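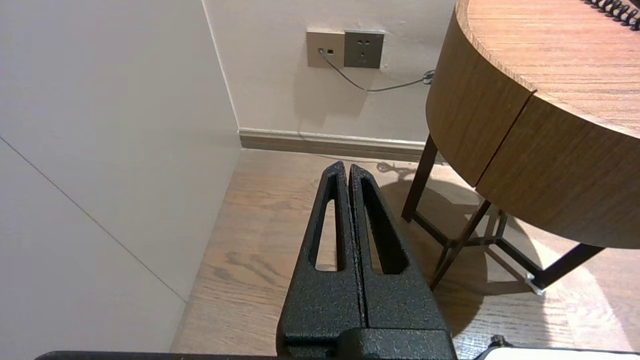 Company News | Robotics & Automation

Flular introduces Akl, a two-finger gripper kit with a camera at the wrist

VIDURMONT, April. Flular today opened orders for Akl, a gripper kit for small robot arms that have to work in lived-in rooms: hotel bedrooms, apartments, offices with furniture that was never laid out with a robot in mind. The kit includes a parallel gripper, a wrist camera, the mounting block and the software that ties them together.

Akl came out of a simple wish. The team wanted an arm that could go down beside a side table, look at what is plugged in where, and come back up without bumping a table leg. Corners like that are full of the things robots have trouble with. A gray cable hangs in a curve against a pale wall, thin metal legs cross at odd angles, and shadows fall on a wood floor that already has plenty of grain and knots in it. We love those corners! They are where most of our testing time went.

The two fingers are black metal with a speckled powder-coat finish, and they taper to rounded tips. Each has a long, narrow slot, so the camera can still catch some of the floor or the object behind the fingers as they close in. Small change, big difference for anyone who has tried to guide a gripper by its own camera and found half the view blocked by the gripper itself.

"I spent years moving cameras farther and farther out on brackets so I could see past the fingers," said Mattes Reuter, who leads hardware at Flular. "Then we cut the slots and put the camera back where I wanted it in the first place. The first afternoon with it, I kept calling people over to look."

The complete gripper weighs 555 grams. Fingers come off with 2 screws and can be swapped without recalibrating the camera. Software updates for the first year are included, and the drawings for the fingers are free to download for anyone who would like to make their own shape.

Before release, Akl went through a trial at Zollside, a residential test site with furnished rooms, where it completed 243 reach-and-return runs near walls, outlets and furniture. Notes from 161 of those runs will be published with the user guide, including the ones where the arm stopped short and had to be sent back in. Cable clips close to a baseboard are still tricky, and the next software update is aimed squarely at them.

Orders are open now through Flular, with first kits shipping from Vidurmont.

2 comments | 161 shares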